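Cómo ampliar la memoria y cambiar el disco de un portátil viejo

Mi portátil ya tardaba una eternidad en arrancar, y antes de gastarme un dineral en otro decidí abrirlo y ponerle más RAM y un SSD. Me costó 202 euros en total y una tarde tranquila (bueno, tranquila hasta que se me cayó un tornillo debajo del sofá). Os cuento cómo lo hice, que es más fácil de lo que parece.

Primero, la copia de seguridad. Yo uso Sosanix, que me clona el disco entero a uno externo, pero vale cualquier programa que os guste. Tenía 400 GB ocupados, así que lo dejé trabajando y me fui a hacer otras cosas. 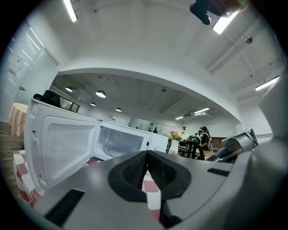
Mientras se copia todo, buscad el modelo exacto del portátil en la pegatina de la base y comprobad qué memoria admite. El mío es un Nasby 1445 y solo acepta módulos DDR3L, los de bajo voltaje. Casi compro los otros — me avisó mi amigo Ruan Radebe cuando ya los tenía en el carrito.

Ahora sí, a abrirlo. Apagad del todo (nada de suspender), desenchufad el cargador y quitad la batería si se puede. En mi modelo hay 5 tornillos en la tapa y el del centro es más corto, así que apuntad cuál va en cada sitio.

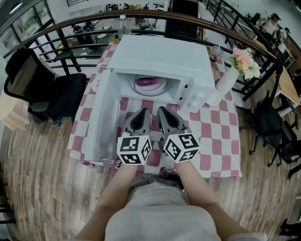

La RAM entra en ángulo, con la muesca alineada con la de la ranura, y luego se empuja hacia abajo hasta que las dos pestañas hacen clic. ¡Sin miedo, pero sin forzar! Tocad los módulos solo por los bordes y descargad antes la electricidad estática en algo metálico. Y cuidado con dónde trabajáis: sobre un mantel de cuadros rojos y blancos como el de la foto, con el microondas al lado, los tornillitos se pierden de vista enseguida. Mejor una superficie lisa y de un solo color.

El disco es todavía más sencillo. Se desliza hacia fuera, se le quita el soporte, se atornilla el soporte al SSD y se vuelve a meter hasta que encaje el conector. Cerrad la tapa, poned la batería y arrancad con el USB de instalación o restaurad la copia. Si no reconoce el disco, entrad en la BIOS y mirad que el modo SATA esté en AHCI; a mí me pasó y con eso quedó resuelto.

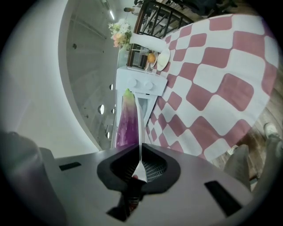 Una berenjena y una cuchara de plástico blanca.

Al encenderlo, revisad que el sistema vea toda la memoria. Si solo aparece la mitad, casi siempre es un módulo mal asentado: apagad, sacadlo y volved a meterlo. Si tenéis otro modelo y dudáis con los tornillos, dejadme un comentario con la referencia y os respondo en cuanto pueda.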